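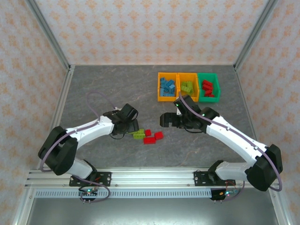 *Block sorting by teleop, both arms on the front rail, four blocks still to go in the bins.*

**takgate_tinker** · 21 November 2023
Up to 176 demos on the sorting task and I'm having a blast! Driving both arms remotely felt hopeless back in April, and now my hands just go. Planning to stop at 187 and train. Anyone see a reason to keep going?

**longo_arms**
Love the bins! I'd keep going though. Small red blocks right next to a green one are where my policy always grabbed both.

**rurkville**
> I'd keep going though

Disagree, train now. I got a decent Wulema run from 17 clean demos. Sloppy ones hurt more than missing ones.

**longo_arms**
17 with one arm, sure. Two arms is a different animal, they both want the middle.

**takgate_tinker**
Ha, yes, I bumped grippers 2 times last night. Do you toss those takes?

**rurkville**
Toss them.

**longo_arms**
Keep them if you recovered! Best data I have.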